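Household Tips: Setting Up a Robot Arm for Bathroom Shelves and Tank Lids

By Piroska Antal
February 16, 2021

The Heltmont planning kit lets you try out a tidying job on screen before you let an arm near your own bathroom. It sells for 758 with the multi-fingered gripper model and 700 without. I have used it for 12 evenings, mostly on small clutter. Some tips follow.

Start with few objects. I got along best with 4 on a lid. With more than that, the fingers have little room between neighbors.

Vary the shapes. A tube, a stick and something soft each need a different grip, and the kit saves them separately. Name each grip when you save it. The default names are useless.

Stand tubes on their caps. Gripping low, near the cap, gave me fewer drops than gripping at the crimped end.

Leave the front of the lid clear if you can. You will want somewhere to set things down.

Open the gripper before moving in, and stop it level with the lid, well to one side. Save that as your start position. 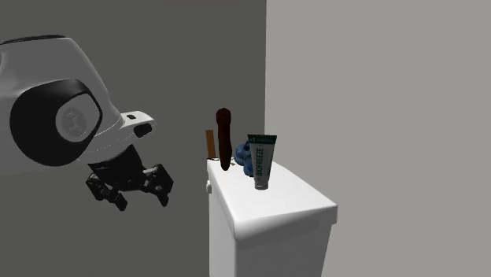 Gripper open beside the tank lid, with the Biofreeze tube at the front of the group.

Check the flush lever. If it is on the side the arm comes from, add it to the keep-out list.

Soft items are the weak spot. The kit treats them as stiffer than they are, so go easy on the closing force when you move to a real arm.

Tsehay Tilahun asked whether the cheaper Bredia kit will do. For open shelves, yes. It has no keep-out list, so I would skip it for bathrooms.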